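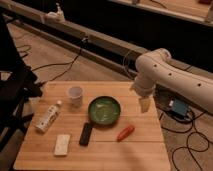
지난 호 끝에 "다음엔 셀 정비 얘기를 쓰겠다"고 해 놓고 한 달을 그냥 넘겼네요. 죄송합니다, 이번엔 진짜 씁니다! Prunaren 작업실의 흰색 팔 한 대짜리 셀을 2월 내내 조금씩 손봤는데, 제일 오래 붙들고 있던 건 팔이 아니라 케이블이었어요. 팔 아래 카펫 위에 파란 박스가 있고 거기서부터 검은 케이블이 꼬불꼬불 퍼져 있는 게 보이시죠? 저 뭉치가 이번 달 제 숙제였습니다. 뒤쪽 레일에도 한 가닥이 늘어져 있고요. 정비 일지를 쓰려고 앉으면 늘 바닥 얘기부터 나오는데, 그만큼 바닥에서 보내는 시간이 깁니다. 무릎 보호대를 하나 샀을 정도예요.

발단은 간헐적인 통신 끊김이었습니다. 팔이 잘 돌다가 갑자기 멈추고, 화면에는 손목 쪽 관절이 응답하지 않는다는 메시지가 떠요. 전원을 내렸다 올리면 또 멀쩡하고요. 이런 고장이 제일 얄밉습니다. 아예 죽어 버리면 부품을 갈면 되는데, 살아났다 죽었다 하니까 범인을 잡기가 어렵거든요. 처음엔 제어 프로그램 Rathnayake를 의심해서 설정을 한 판 뒤집었고(이틀 날렸습니다), 그다음엔 모터를 의심했고, 마지막에야 커넥터를 하나씩 손으로 흔들어 봤어요. 순서를 거꾸로 했어야 했죠. 흔들어 보는 데는 5분이면 되니까요.

흔들어 보는 방법도 적어 둘게요. 토크를 끈 상태에서 팔을 손으로 받치고, 관절 값이 나오는 화면을 켜 둔 채로 커넥터를 밑동부터 손끝 쪽으로 차례차례 살짝 건드립니다. 세게 당기면 안 돼요. 손톱으로 톡톡 치는 정도로요. 값이 튀거나 사라지는 자리가 나오면 거기에 마스킹테이프를 붙이고, 고치지 말고 끝까지 한 바퀴를 돕니다. 저는 첫 번째 자리를 찾자마자 신이 나서 바로 뽑았다가 두 번째 자리를 놓쳤어요. 결국 헐거운 곳이 2군데였는데, 하나를 고치고 "끝!" 하고 집에 갔다가 다음 날 아침에 똑같은 메시지를 다시 봤습니다. 그 기분은 설명 안 해도 아실 거예요.

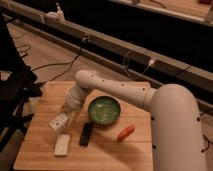
헐거운 커넥터는 접점을 닦아 보고, 그래도 꽂는 느낌이 흐물흐물하면 미련 없이 케이블째 바꿉니다. 이번에는 Gistbridge에서 미리 압착된 걸로 주문했어요. 직접 찍는 것도 해 봤는데 제 손으로 만든 건 영 믿음이 안 가더라고요. 길이는 원래 것보다 한 단계 긴 걸로 골랐고, 남는 길이는 움직이지 않는 쪽에서 느슨하게 말아 두었습니다. 관절 바로 옆에서 케이블이 팽팽하면 팔을 쭉 뻗을 때마다 커넥터가 조금씩 당겨져요. 묶을 때는 케이블 타이 말고 찍찍이를 쓰세요. 타이로 꽉 조였다가 자를 때마다 피복을 건드린 사람이 바로 저라서 하는 말입니다.

다음은 작업판 얘기. 나무판은 Estiswood에서 재단해 온 건데, 이걸 갈고 나서 높이가 달라진 걸 한동안 몰랐어요. 예전 판과 나란히 놓고 나서야 차이가 보였고, 그동안 그리퍼가 판 위 납작한 물건을 집으려고 내려갈 때마다 손끝이 미묘하게 바닥을 누르고 있었던 겁니다. 손목에서 나던 끙 하는 소리도 그래서 났던 것 같아요. 판을 바꾸셨으면 높이부터 다시 재고, 그 값을 설정에 넣고 나서 움직이세요. 안전 높이는 제 셀에서는 13밀리미터 위로 잡아 두었습니다. 물건 사이를 지나갈 때의 높이가 아니라, 내려가기 직전에 한 번 멈칫하는 높이예요.

원점 맞추기는 판을 고정한 다음에 했습니다. 먼저 팔을 접은 자세로 두고 각 관절의 기준 위치를 잡고, 판의 네 모서리에 천천히 손끝을 가져다 대 보면서 어긋나는 방향을 공책에 적어요. 네 군데가 전부 같은 쪽으로 밀려 있으면 판이 움직인 거고, 밑동에서 먼 쪽만 처져 있으면 어깨나 팔꿈치 쪽을 봐야 합니다. 저는 먼 쪽이 처지는 경우였고, 밑동 볼트를 다시 조이니 꽤 나아졌어요. 조일 때는 한 개를 끝까지 조이지 말고 대각선으로 번갈아 가면서요. 이 얘기는 자동차 바퀴 갈아 보신 분들은 다 아시겠지만, 저는 차가 없어서 팔로 배웠습니다. 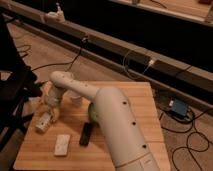
그럼 원점은 얼마나 자주 다시 맞춰야 할까요?

팔이나 판을 건드렸을 때마다 맞추고, 아무것도 안 건드렸다면 한 달에 한 번이면 충분합니다. 집는 위치가 한쪽으로 계속 치우치기 시작하면 날짜와 상관없이 바로 맞추세요.

그리퍼 손끝도 빼놓을 수 없죠. 이게 소모품이라는 걸 저는 참 늦게 받아들였어요. 겉보기엔 멀쩡한데 만져 보면 맨들맨들해서, 매끈한 물건을 들면 스르륵 돌아갑니다. 우선 미지근한 물에 적신 천으로 닦아 보세요. 손기름이랑 먼지가 은근히 많이 묻어나요. 알코올은 재질에 따라 뿌옇게 되는 게 있어서 저는 안 보이는 구석에 먼저 발라 봅니다. 닦았는데도 미끄러지면 교체. 새것을 끼울 때 양쪽을 한꺼번에 갈아야 하고, 갈고 나서는 완전히 닫았을 때의 위치를 다시 읽혀야 해요. 이걸 빼먹으면 팔은 물건을 쥐었다고 생각하는데 손끝은 아직 벌어져 있는, 보고 있기 좀 민망한 상황이 됩니다.

제 일지를 보면 지난번 손끝은 1305회째 집기에서 갈았습니다. 그게 길게 쓴 건지 짧게 쓴 건지는 저도 몰라요. 같은 부품이라도 뭘 집느냐에 따라 다를 테니, 남의 숫자보다는 본인 셀에서 미끄러지기 시작한 때를 적어 두시는 게 쓸모 있을 거예요. 저는 일지 맨 왼쪽 칸에 손끝 교체, 그 옆에 케이블, 맨 오른쪽에 "이상한 소리"를 적습니다. 이상한 소리 칸이 제일 빨리 차요. 드르륵, 틱, 끙, 이렇게 소리 나는 대로 적는데 나중에 읽으면 꽤 재미있고, 언제부터 났는지 되짚을 때도 도움이 됩니다.

아침에 켜는 순서는 이렇게 굳었어요. 팔 주변에 손이나 머리카락이 없는지 보고, 케이블이 관절에 끼지 않았는지 보고, 전원을 올리고, 관절 값이 다 뜨는지 확인하고, 느린 속도로 한 바퀴. 그 한 바퀴 동안에는 커피를 마시지 않기로 했습니다(비상 정지 버튼 위에 손이 있어야 하니까요). 괜찮으면 속도를 올리고 그제야 커피를 내려요. 끌 때는 팔을 접은 자세로 보내고, 손으로 받친 다음에 토크를 풉니다. 받치지 않고 풀었다가 팔이 판 위로 털썩 주저앉은 적이 한 번 있는데, 그날 저녁은 볼트 확인으로 다 갔어요. 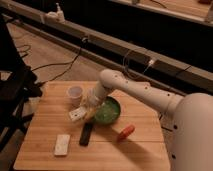 초안을 먼저 읽은 한 독자분은 케이블을 바닥에 풀어 두는 것 자체가 문제 아니냐고, 자기라면 전부 레일을 따라 올려서 고정하고 팔 밑동에서만 내려오게 하겠다고 답장을 주셨습니다. 발에 한 번 걸리면 커넥터를 아무리 새로 갈아도 도로 헐거워진다는 말씀도 덧붙이셨고요.

맞는 말씀이라 좀 찔렸어요. 변명을 하자면 끊김을 잡는 동안에는 수시로 뽑고 꽂아야 해서 올려 고정할 엄두가 안 났습니다. 이제 잡혔으니 다음 달에는 레일 쪽으로 옮겨 볼 생각이에요. 다만 레일에 붙일 때도 찍찍이를 쓸 거고, 전원선과 통신선은 서로 떨어뜨려서 보낼 겁니다. 혹시 비슷한 크기의 셀에서 이미 그렇게 해 보신 분이 계시면 어디에서 꺾어 내리셨는지 답장으로 알려 주세요. 특히 팔이 뒤로 돌아갈 때 밑동 쪽 케이블이 어떻게 되는지가 제일 궁금합니다.

주문할 분들을 위해 하나만 더요. Gistbridge에서 살 때 커넥터 모양이 똑같아 보여도 핀 순서가 다른 게 섞여 있으니 꽂기 전에 꼭 원래 것과 나란히 대 보세요. 저는 예비로 하나 더 사서 서랍에 넣어 두었습니다.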